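Coffee Arm, Part Three: The Stirring

January 5, 2020

It has been a long time from my last post, I am sorry for this. In October I wrote that the arm was finished and only the software was missing. People who have built something will know how to read such a sentence.

For the new readers, a short repetition. I share a workshop named Gudeta with several other people, and in one corner of it I am building a helper for my desk. I call the project Ament. The plan is that it can stir a cup, move it a little, and put small things in order on the table. I do not need any of this. I want to learn how the control works from the bottom to the top, and a cup of coffee is a good teacher, for a mistake is seen on the table at once.

The first weeks I worked only with toy blocks. They are forgiving. If you come down two centimeters too low on a block, it slides away and you try again. With a full mug I was much more nervous, so I made the movements very slow and I kept a cloth in my hand. 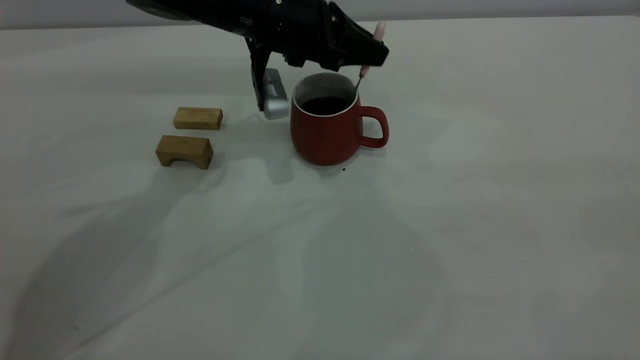 Spoon side in the coffee, gripper side next to the mug.

The main difficulty with stirring is the center of the circle. My first version of the program took the position of the mug from a fixed number in a file. This works until somebody puts the mug down one finger more to the left, and then the spoon knocks at the wall in every turn. It makes a terrible sound, like a small angry bell. Marcela Tóth, who has the bench behind mine, asked me politely if it could be angry in the evenings only.

Now I do it differently. Before stirring, the arm goes down slowly at the place where it believes the middle is, then it moves to one side until the motor current rises a little, then to the other side, and it takes the middle between the two. The same again in the other direction. It needs 8 seconds. I could make it faster, but I prefer that it is gentle.

The second difficulty was the wrist camera. I wanted to find the blocks by their color, and I believed this would be an easy evening, wood on white. But the white is not so white when the arm stands between the lamp and the table.

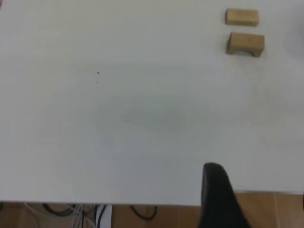 My threshold took every gray place for an object, and it also became very interested in the floor. I solved the floor by cutting the lower part of the picture before any calculation. The shadows I solved only partly. I compare now the color and not the brightness, and wood is yellow enough that this is mostly all right. Of the last 53 tries, three were wrong, all three in the evening with the ceiling light only. I will buy a second lamp.

A reader asked how big the program is. I looked: 3,896 lines, and I am a little ashamed, because a good part of it is old tests that I was afraid to delete. When it is cleaned I will publish it. The motion part is the one I am most satisfied with. The gripping part is a mess, please do not ask for it yet.

I also changed how the arm leaves the table. Before, it went directly from the last point to the parking position, in a straight line, and one time this line went through a glass of water. Now it always rises first, to a height above everything I could reasonably put there, and only after this it turns. It costs time but I sleep better.

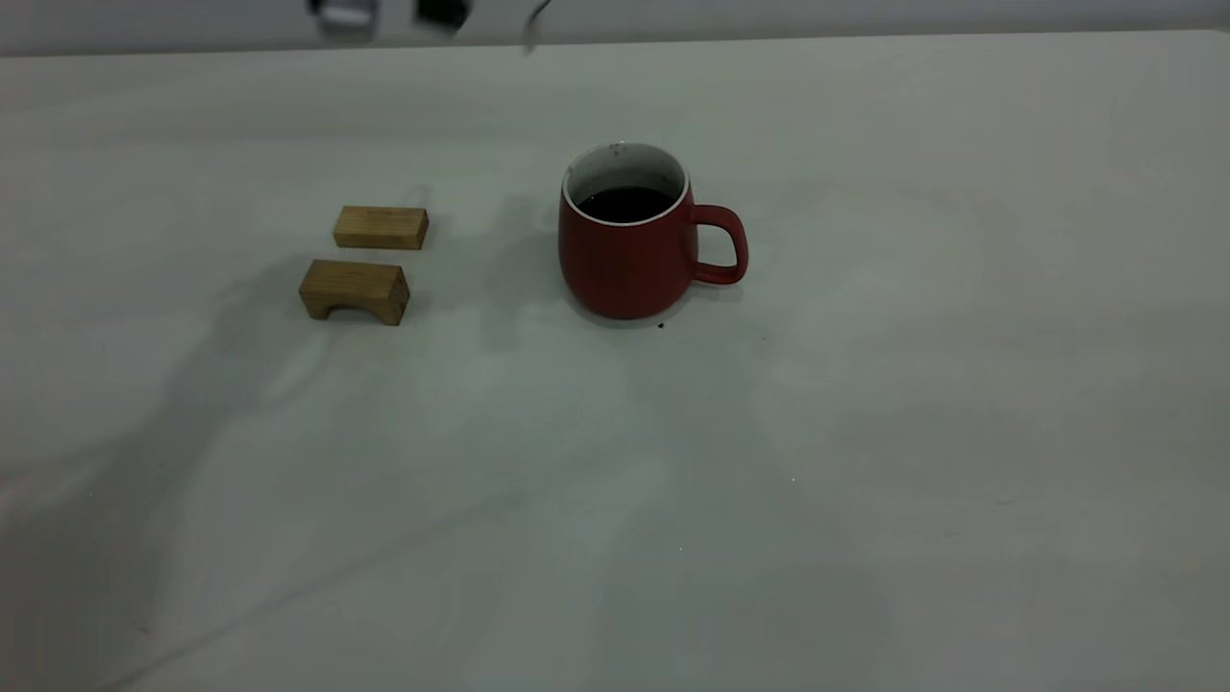
Mug and blocks, with the gripper up at the back.

Next I want to try the sugar. I have an idea with a small scoop and a very slow rotation of the wrist, but I must first make the cables shorter, they hang too low under the table and I catch them with my foot. If somebody has experience with weighing small amounts under a moving arm, please write me in the comments. I read all of them, also when I answer late.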